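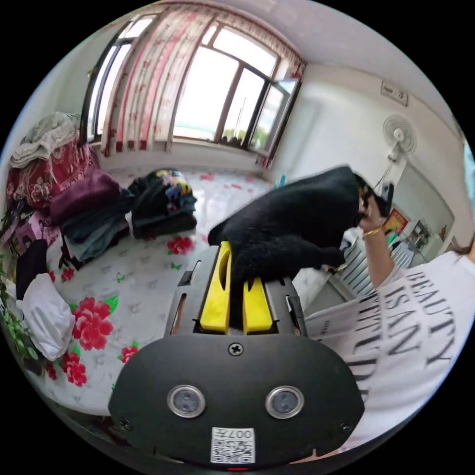 Can tenants in a Pristmont home keep a pet?

Tenants at Plumwood and Geum Court will be able to from April, once they have signed a short pet agreement.

PRESS RELEASE
For immediate release
Drurivbridge, February 13, 2019

Pristmont to accept pets at two Drurivbridge rental developments

Pristmont, the residential landlord, is changing its rules on pets in Drurivbridge. From April, tenants at Plumwood and Geum Court can apply to keep a cat, a dog or smaller animals in their home. Until now the standard tenancy at both sites has ruled out all animals except assistance dogs and fish.

The change covers all 68 homes at Plumwood, off Station Road, and the 40 flats at Geum Court, next to the old grain store. It applies to existing tenants as well as new ones. Tenants who already live at either site do not need to wait for their tenancy to be renewed and will not be asked to sign a new tenancy. The pet agreement is a separate two-page document which is added to the one they have.

Thulani Mahlangu, lettings director at Pristmont, said: "We have been asked about pets at nearly every viewing for the past couple of years. Our answer was always the same and we lost good tenants over it. Some people left us to get a dog. Others came to look round, liked the flat and went elsewhere with the cat they already had. We think a clear written agreement is a better way to look after the buildings than a ban."

How it will work

A tenant who wants to keep a pet fills in a form, on paper or through the tenant website, giving the type of animal, its age and the name of the vet it is registered with. If the animal is a cat or a dog, the form also asks for its microchip number. Pristmont will reply in writing within 4 weeks. Where the answer is no, the letter will give the reason, and the tenant can ask for the decision to be looked at again by a manager who was not involved the first time.

Applications can be made before the animal arrives. Pristmont would prefer this, and it will hold an approval open while a tenant looks for a suitable animal. Tenants moving in with a pet they already own should send the form with their tenancy application so that both can be dealt with together.

The usual limit is two cats, or one dog, or one dog and one cat. Rabbits, guinea pigs, hamsters and caged birds are also accepted. Rabbits and guinea pigs may be kept outdoors only at homes with a private garden, which means the ground-floor homes at Plumwood. Tenants who want to keep reptiles are asked to speak to the lettings office before applying, as heated tanks need to be checked against the electrical supply in the older flats.

There is no application fee and rents will not go up for tenants with pets.

What tenants agree to

The agreement asks tenants to keep the home clean, to clear up after their animal in shared areas and to keep up routine flea and worm treatment. Dogs must be on a lead in hallways, lifts and the car park. They must not be left alone for a full working day without someone calling in. Cats may go outdoors from homes that have their own front or back door. In upper-floor flats they are to be kept as indoor cats, and litter must be bagged and taken to the outside bins. It should not go down the toilet, which has been a cause of blockages at other sites we manage.

Tenants who want a cat flap must ask first. At Plumwood the garden doors are glazed, and a flap means replacing the lower pane. Pristmont will arrange the work through its own glazing contractor at the tenant's cost and will keep the original pane in store, so that it can be put back at the end of the tenancy. Cat flaps cannot be fitted in flat entrance doors at either site, as these are fire doors.

Ordinary wear will be treated as ordinary wear. Scratched door frames, stained carpets and damaged blinds will be handled at check-out in the same way as any other damage, using the inventory and the photographs taken at check-in. Inventories at both sites are being updated before April, and tenants will be contacted to agree a time for this. Appointments will be available until 8pm on weekdays for people who are out at work.

Neighbours and shared spaces

Pristmont wrote to every household at both sites in the autumn to ask for views. Most of those who replied were in favour of the change. The main worries among those who were not were barking, allergies and dogs in the lifts.

Several parts of the policy came out of those replies. The central lawn at Plumwood will stay free of dogs, and the strip of grass behind the cycle store will be fenced for them to use. At Geum Court, where there is little outside space, the second staircase will be kept free of animals for residents with allergies, and the laundry room will remain closed to pets. Covers for pet bedding must be shaken out before they go into the shared machines. A notice about this is already up.

Complaints about noise will go through the existing procedure. The lettings office will speak to the tenant first and look at practical steps, such as a change to the animal's routine or a rug on a hard floor. Permission can be withdrawn if a problem continues, but tenants will be given written notice and time to put things right.

"We are not expecting every home to have an animal in it," said Mr Mahlangu. "Plenty of our tenants do not want one, and they have a right to a quiet building and a clean stairwell. The people who wrote to us with concerns were very reasonable, and the rule about the staircase came directly from a resident. If something in the agreement is not working, we would like to hear about it early."

Tenants who already have a pet

Pristmont is aware that a small number of tenants may already be keeping an animal without permission. They are invited to apply in the normal way. No action will be taken over the earlier breach of the tenancy as long as a form is returned by the end of April and the animal is one that would be approved under the new policy. The lettings office will be glad to talk to anyone who is unsure about this before they fill in the form, and callers do not have to give their address.

Other sites

The policy does not yet apply to Pristmont homes outside Drurivbridge. A number of these are leased from other owners, and the head leases would have to be changed before pets could be allowed. The company will look at how the first year has gone at Plumwood and Geum Court and then decide which sites to take next. Tenants elsewhere who have been given individual permission to keep a pet are not affected and do not need to do anything.

Open evening

Residents and anyone thinking of renting at either development can find out more at an open evening in the ground-floor meeting room at Plumwood, with a finish at 8pm. The date will be posted on the noticeboards at both sites and on the tenant website. Copies of the draft agreement will be available to take away and there is room for some 40 people. Tea and coffee will be provided. Please leave animals at home on this occasion – the meeting room has a new carpet and the policy will not have started.

Homes currently available at Plumwood and Geum Court are listed on the Pristmont website. Listings will show from April whether a home has a private garden and whether a cat flap can be fitted.

Notes to editors

Pristmont lets and manages homes in Drurivbridge and the surrounding area. Plumwood is a development of houses and low-rise flats. Geum Court is a single block of flats with a shared laundry and two staircases.

Assistance dogs were allowed at all Pristmont homes before this change and will continue to be. Their owners do not need to sign the pet agreement.

The pet agreement and application form can be sent to journalists on request. Thulani Mahlangu is available for interview by telephone or at the Drurivbridge lettings office. Requests should go to the Pristmont press desk in the first instance.

Ends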